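Search this site Enter keywords Go

Kitchen hands and the new arm at Numbridge

27 May 2021

The kitchen at Numbridge sends out 619 meals on a normal weekday, most of them to aged care homes in Flelside. Since November a share of the prep and pot work has gone to robot arms supplied by Lyimo. I spent a morning there with the kitchen supervisor, who asked me to leave her name out because she didn't want it to be her story.

She has been in the job nine years. When the arms were announced, she said, the first question from staff was about hours.

"People wanted to know if they'd still have a roster. I couldn't tell them. I hadn't been told myself."

The roster stayed at 34 people. Two who retired over the summer were not replaced, and she doesn't pretend that's nothing. "Those were two jobs. Somebody local would have had them."

What changed first was the lifting of lids. It sounds minor, but the old injury book has page after page of steam burns to wrists and forearms. The company wanted it handed over early, and training for it was done on ordinary household cookers at a side bench before anything went near the big kettles. 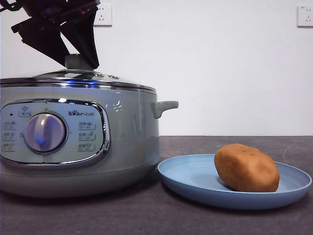
The gripper at the knob of a multi-cooker lid, with a potato on a plate alongside.

"Glass lids were the worst," she said. "It would hold too hard, or it would let go too early. We had one of our cooks standing beside it for three weeks saying yes, no, yes, no. She's done that job half her life and she was teaching it to a machine. She had mixed feelings and she told them so."

That cook now looks after the arms on the early shift. The position is called cell attendant and pays one grade higher. It also means starting at four and spending a lot of time at a screen. The supervisor said some of her staff would take the extra money tomorrow and others wouldn't touch it.

The arms stop often. The log on the wall by the cool room had 343 stops for the quarter, and each one needs a person to walk over and clear it. "When they visit, they talk about how many it does by itself. I talk about who has to drop their knife and go fix it."

Peeling and tasting are still done by hand. So is anything for the texture-modified diets, and she wants that kept in writing.

I asked whether she would send the arms back if she could. She thought about it for a bit.

"No. I'd have liked us to be asked sooner, though."

Comments (3)

potwash_dave
Did 12 years in a hospital kitchen. Still got the scars on my left arm. Good on them.

Saltine
What does the attendant get paid when the thing is down all day? Same grade?

flelside mum
My dad gets these meals. Soup has been fine.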